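# Grirkier two-arm tabletop cell -- setup and upkeep

I've been running a Grirkier cell since November and I get asked about it a lot, so I finally put everything on one page. If you're thinking of buying the used one I have listed, or you already own one and it's being grumpy, this should cover most of it.

The cell is two arms on one rail platform, inside an aluminum extrusion enclosure. Each arm sits on its own black mounting plate, and those plates are where I'd start. Loosen them, slide the arm where you want it, snug the bolts by hand, then go back and torque them in a cross pattern. I skipped the cross pattern once and spent a whole evening chasing a wobble at the gripper that was really a cocked plate. Never again! 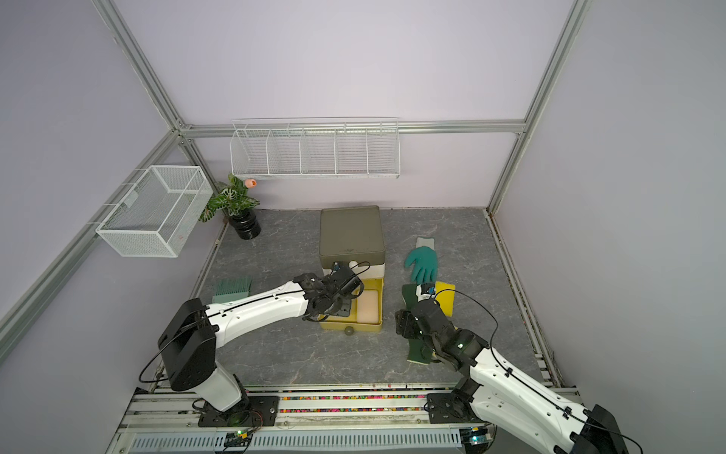

Cables come next, and they're the thing I fuss over most. Leave a generous loop at the gripper end, more than looks tidy, and let it arc away from the link. A tight cable works fine on day one and then starts dropping servos once the wrist has been through its full twist a few hundred times. My shop rule is to swap the gripper cable at 2,000 hours whether it's acting up or not (Wikaron sells a decent replacement set, and the connectors are keyed, so you can't get them backwards).

**What comes with it**

- Both arms with grippers and mounting plates
- Rail platform with the perforated front cover
- Extrusion frame and wall panels
- Wire shelf and mesh basket, both of which hang off the frame
- A spare set of Deten finger tips, still in the bag
- My handwritten calibration notes, for what they're worth

**Power-up check**

Do this before you load anything. Switch on with the arms parked and look under each base for the green light on the board. If one side stays dark, power down and reseat the connector under that base before you start blaming software. Then home the left arm, home the right arm, and run both through the slow sweep. Listen for clicking at the shoulder -- a faint hum is normal, a click means a loose horn screw.

**Fingers and wrist camera**

The fingers wear faster than anything else on the machine, and mine get a good wipe and a close look every week. Check that the two tips close evenly and that the ridges on the inner faces haven't packed up with grit.
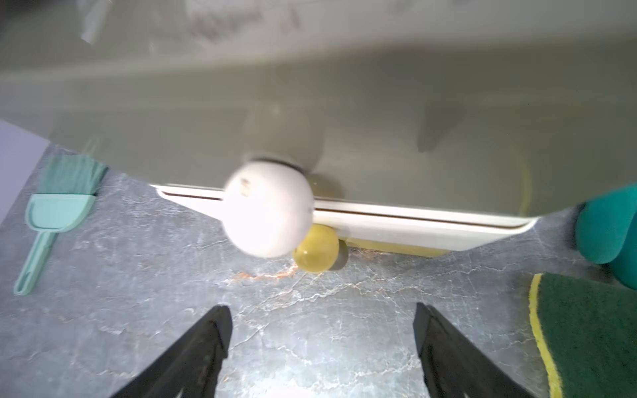 Wrist camera alignment is the fiddly part, and I redo it any time I've had the gripper apart. What I want is both fingers coming up from the bottom of the view, open in a V, with the tips well clear of whatever they're about to reach for. With the scrub brush over on the left and the sponge in the bottom right corner, I can also tell pretty quickly whether the camera has rolled in its bracket. Tighten the bracket a quarter turn at a time and recheck, it likes to creep.

**Consumables**

I've logged 153 hours on the current finger tips and they've got plenty left. The bracket screws come in a bag of 62 from Cunha, and you'll lose a few under the rail, so buy the bag. Thread locker goes on the metal-to-metal screws only, please keep it off the plastic servo horns!

A full strip-down and rebuild of one arm takes me roughly 2 hours with the radio on. If you're picking the cell up from me, I'm happy to do one arm with you before you load it in the car. Bring your own hex keys, mine are rounded off.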